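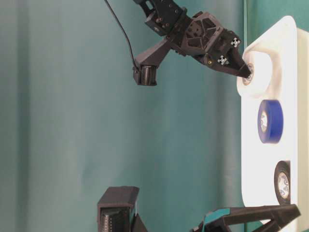 O turno da noite na Zinevar começava às dez, e em novembro eu era a única pessoa da sala. O meu trabalho era olhar. O braço, que todos chamavam Akeo, devia tirar uma fita de cada vez e voltar à posição de repouso. Na tentativa 133 ele parou. A ponta do dedo preto ficou na abertura do rolo branco, ao lado do furo, e as fitas azul e preta esperavam mais abaixo a sua vez. No ecrã apareceu o código 887. Procurei no manual da Slanina: os códigos acabavam no 313.

Eu sabia a regra. Primeiro o botão vermelho, depois o telefone, e nunca a mão. Carreguei no botão. O motor do pulso continuou a fazer um som fino, como um mosquito dentro de um copo, e isso o manual também não explicava. Telefonei ao piso de cima e ninguém respondeu. 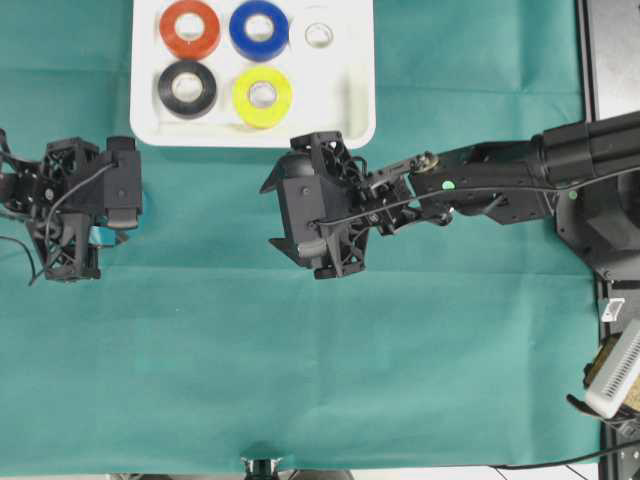
Sentei-me na cadeira, longe do alcance do braço, e esperei. Confesso que tive vontade de o ajudar. Era só um empurrão pequeno, com dois dedos. A minha mãe fazia assim com a máquina de costura, e uma vez a agulha passou-lhe pela unha.

Às três e um quarto o som parou. Dez segundos depois, com o botão ainda carregado, o dedo fechou-se de repente, com toda a força, no lugar onde a minha mão teria estado. Depois abriu, devagar.

Desliguei a ficha da parede e escrevi no caderno a hora, o código e a palavra «fechou». De manhã o chefe leu a página e perguntou se eu tinha dormido durante o turno. Respondi que não. Ele ligou a ficha outra vez.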